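Search this site
Enter keywords
Go

Second bench, first month: a gallery from the Narkine finishing room

Print this page | E-mail this page

Quick one this time, I'm typing between shifts. A lot of you asked what has gone on in finishing and sorting since the arms came in September, so here are notes from the floor, mostly who does what now and what they think about it. One picture so far, down the page with the notes on bench 2. More going up when I get the card back from Rodel.

Background for anyone new. Narkine finishes and sorts small flat parts for other shops. Light stuff, awkward stuff, 546 part numbers on the books at last count. Until this fall all of it moved by hand. Pick up, look at both sides, rack it, next. Grasso, our biggest customer, wanted faster turnaround and we could not find people for the late shift. So, arms.

1. The morning start

Used to be lights on, coffee, gloves, go. Now somebody has to be in 30 minutes early to bring the bench up and run the checks. That somebody is Rodel Magbanua most days. He gets paid for the half hour – that was a fight, a short one, and he won it. He says the early start is fine, the drive is better.

2. Who watches

Gemma Tedesco sorted by hand for years and was the fastest in the room. She now looks after two stations and fixes what they get wrong. She doesn't love it. "My hands feel better and my head feels worse" is how she put it to me, and I wrote it down on the spot. Her wrist brace is in the drawer, she says, hasn't been out in weeks. But eight hours of watching is tiring in a way she wasn't ready for, and we now swap watchers every 2 hours becuase of what she told us. Should have been like that from day one.

3. The teaching

Every part has to be shown to the machine before it can handle it. Somebody moves the arm through the job, over and over, till there are enough good runs. We settled on 100 runs for a new shape, fewer if it's close to one we have. Boring work and skilled work at the same time. Nicanor Hinojosa turned out to be very good at it. Slow hands, no jerks, doesn't get annoyed. He has moved up a pay grade for it and he now has the title of trainer, which he thinks is funny as he is training a thing and not a person.

Things Nicanor wants the rest of us to know:
– go slow on the approach, faster after
– don't correct halfway, finish the bad run and throw it out
– thin parts need more runs than thick ones
– stop when you're tired, the arm learns the tired version too

4. The paperwork

More of it. Dario Rizzi from Anero, who did the install, left us a log sheet and we fill it in at every stop. What part, what happened, who cleared it. Nobody likes the sheet. It did settle an argument, though. People were sure the late shift had all the drops, and when Marloes De Bruijn added up the pages it was spread even over both shifts. The late shift would like that known, so now it's known.

5. Bench 2

Round flat ones, the Gornonska order. These were the worst job in the building by hand. Thin, slide on each other, and you have to keep them on edge the whole time or you start over. Everybody traded away their turn.

Gripped by the edge and held upright next to the panel, light blue disc in the black gripper.

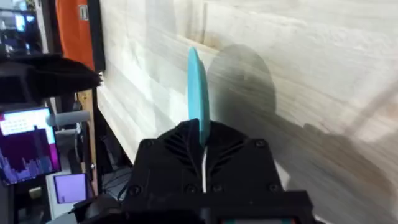 What changed most on this bench is the talking. By hand, you stood across from someone and chatted all day, that was half the reason people stayed in finishing. With the new layout you face the work and the screens and your neighbor is behind you. Gemma brought it up first and then everybody did. We are going to turn the stools and shift one station so people can see each other again. Rodel has a drawing, it's taped up by the time clock, write on it if you have a better idea.

The other thing is noise. Not loud, just constant. A couple of people have gone back to earplugs and a couple say they don't hear it anymore. Marloes is pricing a mat and some soft panels for the back wall.

6. Jobs, since you all ask

No one was let go. Two people moved, both asked to. One went to shipping, one to days. The late shift is still short but it can run with who we have. I can't promise what next year looks like and I'm not going to. What is agreed so far: new part numbers get taught by people from this room, not by outside contractors, and anybody who wants to learn the teaching side gets hours for it. Sign-up is with Marloes. Nicanor can take one person at a time so there will be a wait.

7. Still by hand

Anything with a burr. Anything sticky. Samples. The rush box. Final look before it goes to Grasso is a person with a lamp, same as before, and that stays. Gemma asked for that in writing and she has it.

8. What's next

Dario is back to look at the slow return on bench 2 and to show the late shift how to clear a stop without calling anybody. Bring questions. He is patient but he has a train, so ask early. After that the bench is down from 3:30 p.m. so we can move the station, plan on hand sorting till close.

If I got your name or your shift wrong tell me and I'll fix it. Same if you'd rather not be quoted.

Print this page | E-mail this page

Contact the Narkine floor office | Copyright Narkine, all rights reserved | Back to top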